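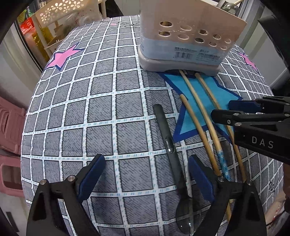
Figure 4. Hand-held grippers at the utensil caddy, jaws open on either side of the spoon.

Section 5: Recording the Utensil Task

Work through this section after both grippers have been paired and calibrated (Section 4). Keep the Driment recorder switched off until step 3.

1. Spread the star-print cloth over the work surface. Set the caddy at the far side.

2. Lay the spoons and chopsticks in front of the caddy. Change the layout between takes.

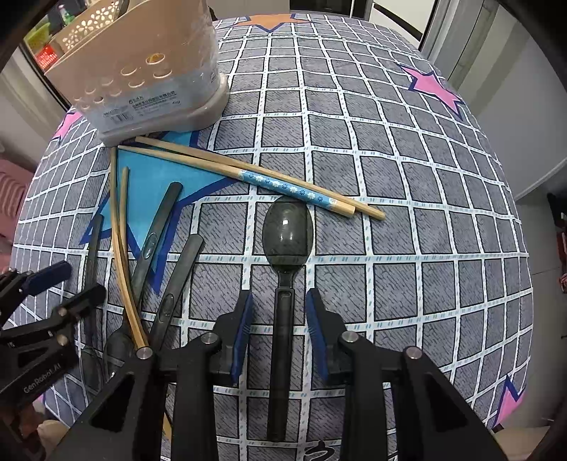
Pad alignment matters more than speed in this build. Bring the jaws down over the handle and stop before you close them. The pads should sit one on each side, as they do on the dark grey spoon handle, with neither one squeezing it yet. Close slowly from there. If one pad touches well before the other, open the jaws, shift the whole tool sideways and try again.

3. Start the recorder. Wait for the steady tone – a broken tone means one gripper has dropped its link.

4. Pick up one utensil, move it to the caddy and release it. Repeat until you are finished, then stop the recorder.

Note: Each take can hold up to 3,000 frames. Longer takes are split into two files, and Pornirum will ask you to join them on import.

Caution: Keep fingers clear of the linkage arms while the jaws are moving. The arms can pinch even at low grip force.

5. Open the take in Pornirum and check the jaw-opening trace. It should drop at each grasp and rise at each release.
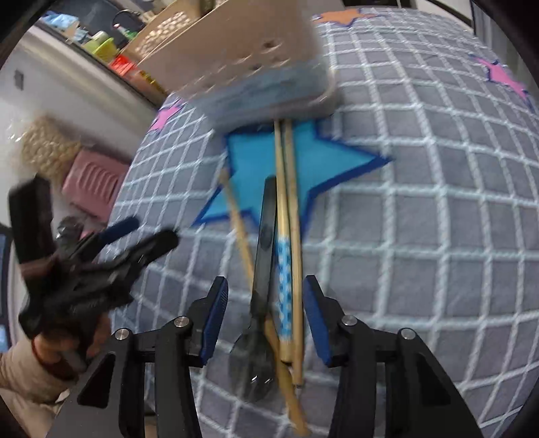 A flat trace usually means the encoder cable has worked loose. Reseat it, run the jaws fully open and fully closed 5 times, and record the take again. Do not edit the trace by hand.

6. Copy good takes to the Ostdale workshop drive. Leave at least 1,000 MB free on the recorder card before the next session.

For encoder error codes, see Section 7.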